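Kinulcombe diary > Getting kitted out > The money bit

Tuesday, and I've spent most of it with a calculator and a packet of ginger nuts. We have to send the wish list to the grants people at Conico before October is out, and so far my wish list is a page of crossings-out. Tzu-hsuan Huang thinks we should ask for everything and let them trim it. I'd rather ask for what we'll use (I've written enough of these forms to know how trimming goes, they always take the one thing you needed!) so we spent the morning arguing, quite cheerfully, over two mugs of tea each.

The walking robot is the big line, obviously, but its price is the price and there's no point me fiddling with it. What I can fiddle with is all the stuff that goes round it. Straps, cable, a spare pair of hands, somewhere for it to work. I keep finding new things to add. Cable covers! I'd not put down a penny for cable covers, and there's a great long black lead curving right across the parquet.

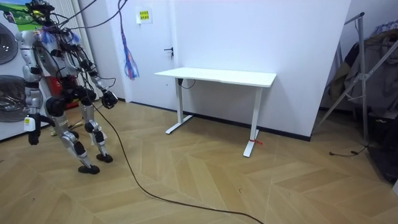 Do we need to buy the spare hands at the same time as the robot?
It's better to, as a pair ordered on its own later costs more in delivery and could take weeks to turn up.

So the hands are in, though I've put them on a second sheet headed "Tzu-hsuan's sheet" so that everybody knows who to blame. Man-lok Yang rang from Pistavero before lunch with the quote for the service plan, which is 700 a year and covers joints and motors but not wiring. I asked him twice about the wiring. He was very nice about it both times and the answer didn't change. I've put 80 a month aside for wiring and odds and ends, and if we don't spend it I'll be amazed and delighted.

Then there's the cleaning, which I'd forgotten altogether until I got down to floor level. Grit and hairs can't be good for joints, and that glossy herringbone shows up every mark. I'd like a decent flat mop on the list, with a stack of spare pads, and I don't care if Conico think it's a funny thing to find on a robotics form.

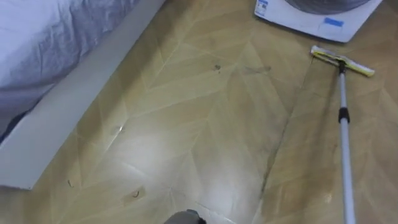 After lunch: room or no room

The other argument is whether we carry on in a room with a bed and a washing machine in it, or pay for a proper unit at Hung. The unit is 13 miles off and has a concrete floor, and it has no furniture at all, so we'd be buying shelves and chairs and heaven knows what. I like a lived-in room myself. If the thing is ever going to be useful in people's homes it may as well get used to radiators and beds and bits left out on the floor. Tzu-hsuan says that's all very well until we need to fit a second robot in. Which we can't afford! I did point that out.
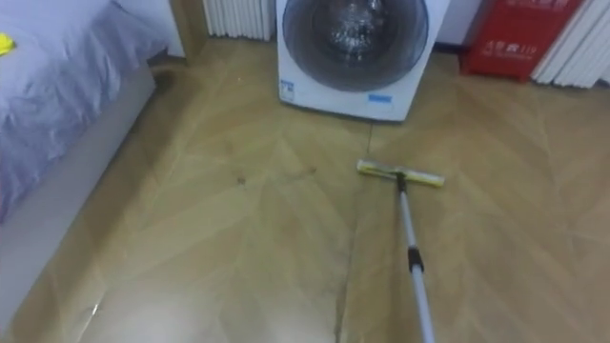

Mop, washing machine and the red box by the wall.

I paced the floor out in my socks and then lost the bit of paper I'd written it on, so that's a job for tomorrow. I did settle the desk question, though. I'd priced up a sturdy workbench, a lovely thing, and then took it straight off again, because the white desk is the right sort of shape and we've got it already. That saving goes on cable covers. I also want a second set of overhead straps, and Tzu-hsuan agreed with me on that one without any fuss at all, so I wrote it down quickly before we could start again.

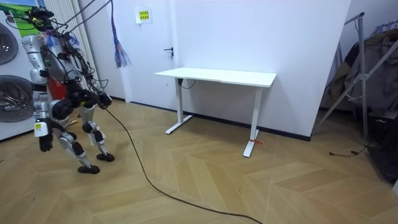 The desk we're keeping, with the robot over to the left.

Still to do: ring Man-lok back about whether the service plan starts on delivery or on payment, find the bit of paper, add up Tzu-hsuan's sheet properly. I've got two totals for it at the moment and I don't like either of them. Out of ginger nuts as well.

Filed under: Budgets and begging letters, Robots

Kinulcombe diary | Write to us | © Kinulcombe, all rights reserved | Back to top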